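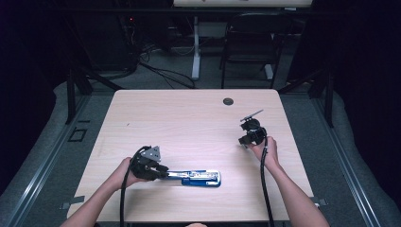 *Shared work table, with the stapler at the left.*

# Care and setup of a shared work table with a pale wood-look top

**Category:** Furniture and Workrooms
**Tags:** table tops, cleaning, grommets, tape residue, staplers
**Status:** Open, three answers

## Question

Our office has recently taken over a room at the Galurside building, and the room came furnished with light-colored tables with rounded corners. One of them has been designated as the shared table for document assembly: collating, stapling, and preparing packets for mailing. It is used by 17 members of staff over the course of a week, and a written procedure for its care is to be posted in the room by the end of June.

The following points remain unsettled, and guidance from members with experience of similar furniture would be appreciated.

1. The top has a visible grain and a faint gloss. No maintenance sheet was left with the furniture. The previous procedure, written for our old building, calls for furniture oil every month. Should this be carried over?

2. There is a round grommet hole toward one corner of the far side. Paper clips and loose staples go down it and end up in the carpet. Should it be closed?

3. Small pieces of gray tape are attached near two of the corners. We would like to remove them without marking the finish.

4. The stapler is a desk model with a blue base and a silver upper arm. It has no fixed place and tends to be left wherever the last person used it. Is it advisable to fasten it down?

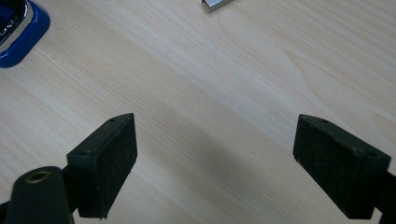
*Close view of the table surface, showing the direction of the grain.*

The bright area toward the upper middle is reflected light and should not be taken for a stain. Any recommendation that can be expressed in one or two sentences would be especially useful, as the posted procedure must fit on a single page.

## Answer 1

*Accepted by the person who asked. 28 votes.*

The monthly oiling should not be carried over until the type of surface has been confirmed. A pale top with a regular grain and a slight gloss may be a laminate or a sealed veneer, and neither is improved by oil. Oil remains on top of the finish, holds dust, and can transfer to paper. On a table used for preparing mail, the last of these is reason enough to leave it out.

To determine the type, look at the underside and at the edge of the grommet hole, where the cut passes through the full thickness of the top. The plastic liner of a grommet can usually be lifted out by hand. A thin, uniform skin over a different core indicates laminate or veneer. Grain that continues down through the cut indicates solid wood, in which case the maintenance of the finish is a separate subject and a new question should be posted.

For routine cleaning, the following text may be used in the procedure:

> Wipe the table with a soft cloth dampened with water and a small amount of dish soap. Wipe again with a clean damp cloth and dry at once. Do not use scouring pads, bleach, or furniture polish.

Wiping in the direction of the grain is a sensible habit, although on laminate it makes little difference. In the photograph the grain bends into soft curves on the right side. Such figuring occurs in natural wood and is also reproduced in printed surfaces, so it cannot be used to tell one from the other.

With regard to the tape, warm it with a hair dryer on the low setting, moving constantly, for half a minute. Lift one corner with a plastic card and pull back slowly at a low angle. Any adhesive that remains can be treated with rubbing alcohol on a cloth, after testing on the underside. Metal scrapers should not be used. Before removing anything, please ask whether the tape marks a position that another group in the building depends on. Our own office removed a set of markers in its first month and was asked to put them all back.

The grommet should be kept available if there is any prospect of running a cable through it. A cap with a brush insert or a hinged cover will stop most small items. Measure the opening with the liner removed, as the sizes printed on packaging do not always state whether the liner is included.

## Answer 2

*9 votes.*

I agree with the above on cleaning and will address only the stapler.

Fastening a desk stapler to a shared table is not recommended. Screws would damage the top, and many desk models are made to be picked up or opened flat for some tasks. A more practical arrangement is a shallow tray or a thin non-slip mat set at the left or right end of the table, with a label reading "Return stapler here." The mat also protects the surface from the base, as grit caught underneath will scratch a glossy finish when the stapler is pushed along.

Staples should be kept in a closed box on the same mat. The procedure should state the staple size, copied from the stapler itself or from its manual. Our supply room, number 612, held three incompatible sizes for years, and a good many jams were caused by nothing else.

## Answer 3

*No votes.*

We just put a big desk pad over ours. Covers the hole too. Tape never bothered us.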